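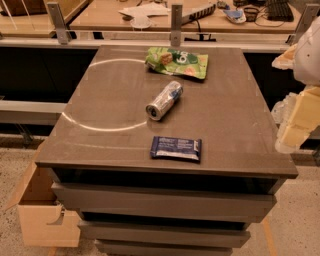

Peru fora de época: como é que faço isto para oito pessoas sem enlouquecer?

Siwan Samuel
13/03/2021

Olá a todos! Costumo ficar só a ler, mas desta vez preciso mesmo de ajuda. O meu irmão esteve fora no Natal e meteu na cabeça que quer o jantar completo agora: peru, recheio, couves, batatas assadas, tudo. Disse-lhe que sim num momento de fraqueza (tinha acabado de sair da aula de step e estava cheia de energia, uma hora depois já não conseguia descer as escadas) e agora somos oito à mesa e eu nunca assei uma ave maior do que um frango.

O peru já cá está, congelado, a ocupar a gaveta inteira. O meu forno é um Balano pequenino, daqueles que aquecem mais do lado esquerdo, e a receita que tenho é da minha avó, escrita num caderno que diz coisas como "forno esperto" e "até cheirar bem". Ajuda imenso, como imaginam.

As minhas dúvidas são estas. Quanto tempo é que ele demora a descongelar no frigorífico? Posso fazer o recheio na véspera? É recheio de pão, com castanhas, cebola, aipo e salva, e leva ovo. E meto-o dentro do peru ou num tabuleiro à parte? A minha mãe jura que à parte não é recheio, é pudim de pão salgado, e já tivemos meia discussão por telefone por causa disso.

Ah, e se alguém tiver uma ideia para o que fazer com as batatas quando o forno está ocupado a tarde toda, agradeço de joelhos (quando os joelhos voltarem a dobrar).

Gwilym Gough

Olá Siwan! Que bom irmão tens tu, o meu só me pede dinheiro emprestado. Faço peru quase todos os anos e também tenho um forno que parece de bonecas, por isso vamos lá.

Descongelar: calcula 24 horas de frigorífico por cada dois quilos, mais coisa menos coisa, e põe o bicho num tabuleiro fundo na prateleira de baixo, que aquilo larga muita água. Se puderes dar-lhe mais um dia de folga, dá. Eu uma vez fui apertado e acabei com o meio ainda duro na manhã do jantar, a mudar água fria no lava-loiça de meia em meia hora, de pijama, com os sogros a chegar.

O recheio faz-se à parte, e a tua mãe que me perdoe. Dentro do peru demora uma eternidade a cozer no centro, e quando o recheio está no ponto o peito já parece cartão. Na véspera corta o pão aos cubos e deixa-o secar em cima da bancada, refoga a cebola e o aipo com manteiga (muita!), junta a salva e guarda no frigorífico. No dia misturas tudo com as castanhas, o ovo e o caldo e vai logo para o forno. O ovo e o caldo deixo sempre para a última hora, fica menos papa. Para a tua mãe ficar contente, mete dentro do peru uma cebola, meio limão e um raminho de salva, e rega o tabuleiro do recheio com duas colheres do molho do assado. Sabe a mesma coisa, palavra.

Quando o peru sai do forno precisa de descansar pelo menos meia hora, tapado com folha de alumínio sem apertar. É aí que entram as batatas e o recheio! Coze as batatas antes, escorre, sacode bem o tacho para ficarem com os cantos desfeitos e atira-as para gordura já a ferver, com o forno no máximo. O recheio vai por cima ou por baixo, conforme couber, e tapas se começar a queimar. Vira o tabuleiro a meio, por causa desse lado esquerdo.

E compra um termómetro de carne se ainda não tens. O meu é um Hostetti baratinho e nunca mais andei a espetar facas e a adivinhar pela cor do suco. Na parte mais grossa da coxa, sem tocar no osso, quero ver 74 graus antes de o tirar.

Draltach

eu compro o frango assado na churrasqueira e toda a gente fica feliz. mas se queres mesmo fazer, põe manteiga debaixo da pele do peito. e vinho para a cozinheira

Watkins

Concordo com quase tudo o que o Gwilym disse, menos com as batatas. Não precisas do forno para elas: faz um puré bem cremoso, guarda-o numa taça em cima de um tacho com água quente, tapado, e aguenta-se à vontade enquanto tratas do resto. Com o molho do peru por cima ninguém se vai queixar.

O caderno da minha bisavó é de 1914 e também fala no "forno esperto"! Lá em casa sempre entendemos que era forno quente, coisa de 200 graus. Eu começo assim durante 20 minutos, para ganhar cor, e depois baixo para 170 até ao fim. Na última vez, em setembro (sim, em setembro, também temos dessas manias na família), esqueci-me de baixar e a pele ficou preta de um lado. Comeu-se na mesma.

Depois conta como correu, e guarda os ossos para a sopa.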